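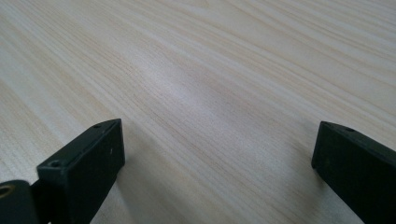

Morning Stiffness and Grip Strength in Adults with Hand Osteoarthritis: A Secondary Analysis of Clinic Records

Lorena Benítez
Final project report, Clinical Measurement II
Submitted June 2, 2024

Summary

The project examined whether the length of morning stiffness reported by patients with hand osteoarthritis is related to grip strength measured at the same visit. Records from 172 patients seen at the Mulon outpatient clinic were screened, and 153 were kept. Longer stiffness went with weaker grip, but the relation was weak and became weaker still after adjustment for age and sex. Pain on the day of the visit explained more of the variation than stiffness did.

1. Background

Patients with hand osteoarthritis often describe stiffness on waking that eases with use. In most cases it is shorter than the stiffness seen in inflammatory joint disease. Clinics ask about it routinely, and the answer is written down in minutes, but it is not clear how much this number says about hand function. Grip strength is quick to measure and is commonly used as a general marker of function. If the two were closely related, the stiffness question could serve as a rough screen where no dynamometer is available.

2. Records and methods

The data set was an anonymized export prepared by the clinic. No patient was contacted for this project. A record was included if it held a diagnosis of hand osteoarthritis made by a physician, a stiffness duration in minutes, and grip strength for both hands. Records were left out if they showed rheumatoid or psoriatic arthritis, hand surgery in the previous year, or a missing value for any of the main variables. Nineteen records were removed on these grounds, most of them for missing grip values.

Grip strength was taken with a hand dynamometer, patient seated, elbow bent at a right angle, forearm supported. Three attempts were made per hand. The clinic stores all three; the analysis used the mean for the dominant hand. Pain was recorded on a scale from 0 to 100, where 0 is no pain.

Stiffness duration was strongly skewed, with many patients reporting very short times and a few reporting most of the morning. It was therefore ranked, and Spearman correlation was used for the first comparison. A linear model was then fitted with grip strength as the outcome and stiffness group, pain, age and sex as predictors. Stiffness was split into three groups (short, medium, long) at the tertiles.

3. Results

Grip strength fell from the short to the long stiffness group in both men and women. The difference between the short and medium groups was small and its confidence interval included zero. The long group differed clearly from the short group before adjustment. Once age and sex were in the model, the difference shrank; once pain was added, it was no longer distinguishable from zero.

Pain kept its association with grip in every version of the model. Repeating the analysis with the best of the three attempts in place of the mean changed the estimates slightly and the conclusions not at all. Removing the 7 patients with the longest reported stiffness also made little difference.

4. Discussion

The stiffness question does not appear to be a useful stand-in for grip measurement in this group. Part of the reason may be the question itself. Patients round their answers, and the records show heavy clustering at 5, 10, 15 and 30 minutes. Some may also count the time until the hands feel normal, others the time until they feel better — the clinic form does not say which is meant.

Several limits apply. All data come from one clinic and one visit per patient, so nothing can be said about change over time. The time of day of the grip test was not in the export. Radiographic grade was available for too few patients to be used. Medication taken on the morning of the visit was also not recorded, and this could affect both pain and grip.

5. Further work

A second export, covering follow-up visits, is expected in August. It should include appointment times, which would allow grip measured early in the day to be compared with grip measured later. A reworded stiffness question with a defined end point should be tested on a small group before any wider use.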